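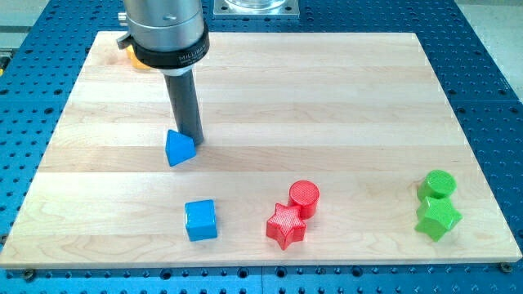 Oiling a maple chopping board - how often, and with what?

Posted by Yanti Siregar in Kitchen & Home, Thursday, September 16, 2021

Hello all, hoping someone kind can help. My aunt gave me a lovely big maple board in June when I moved to Hestville, and I've been using it nearly every day for bread and veg. It was smooth as anything at first but now it feels a bit furry when I run my hand over it, and there's a pale dry patch in the middle where I do most of the chopping. I've got olive oil and sunflower oil in the cupboard - would either of those do? Or do I need to buy something special? I'd hate to ruin it, she'd be so upset (and so would I!).

Ebise Ejigu
Hello Yanti, what a nice present! Please don't use the olive oil, or the sunflower for that matter. Cooking oils can go sticky and start to smell after a while, and it's a devil of a job getting that out of wood again. What you want is food-grade mineral oil. A 500 ml bottle has lasted me for years and I have 3 boards on the go.

The furry feeling is just the grain lifting from all the washing. Wipe the board with a damp cloth, let it dry overnight standing on its edge, then rub it down gently with fine sandpaper, going along the grain. Wipe off the dust, pour on a good puddle of oil and spread it about with an old bit of cotton - do the sides and the underneath as well, as a board oiled on one face only can start to bend. Leave it till morning and wipe off whatever hasn't soaked in. I'd do that twice the first time, then once a month or whenever it looks thirsty.

And never the dishwasher, though I'm sure you know that. My brother-in-law put mine through once and it came out in two halves.

ashour_82
just use whatever oil, mines had veg oil on for years and its fine

Yanti Siregar
Thank you both! Ebise, that's so helpful. I'll get some mineral oil at the weekend and have a go with the sandpaper. Does it matter if it's the grey sort or the yellow sort?

Ebise Ejigu
Either will do, love, as long as it's fine - I use 240 grit.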